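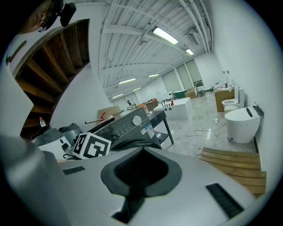
## Session 8: Reading a Timetable Before You Redesign It

Last time I promised buses, so we're doing buses. Bring the Rallau network map if you still have it (spares are in the tray by the door).

Start with headway, the gap between one bus and the next. Riders don't feel the average gap, they feel the one they got stuck in! Say a stop gets two buses an hour. If they come thirty minutes apart, someone who turns up at random waits fifteen minutes on average. Bunch them up and that wait gets longer, even though the timetable still says two an hour.

Now look at Route 36, which is my favorite terrible route. It runs from Datton to Jitpraphai, and on the way it loops through the hospital grounds, both directions, all day. Lovely if you're going to the hospital. Everyone else sits through it – and plenty of them have a train to catch.
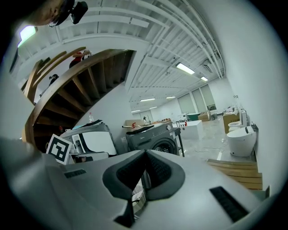 Datton, March 28, 2026

I rode the 36 again this morning and wrote down the time at each stop. The loop is on your worksheet, so please work out what happens to the connection at Jitpraphai if we straighten the route and leave the hospital a stop on the main road. Then do it again for a rider with a walker. You'll probably dislike your first answer.

The November survey got 455 replies, and I'd like you to read the written comments before touching the tick-box totals.
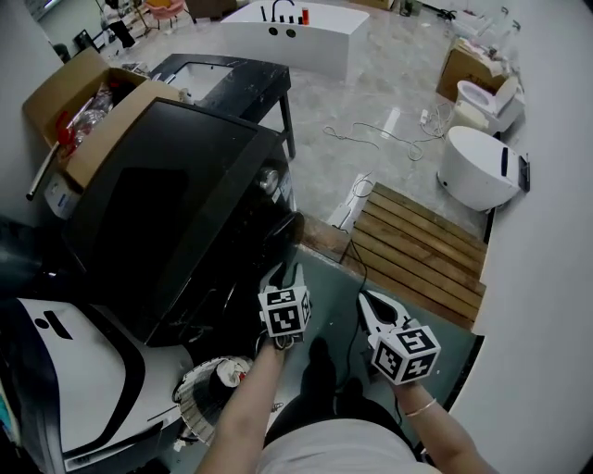
One rider wrote that she'd happily walk to the main road "if the bus was ever there when I got to it," and that she had given up on the printed times altogether.

Keep her in mind for question 2. Is her problem the route, or the spacing? Half a page is plenty, and sketches are welcome.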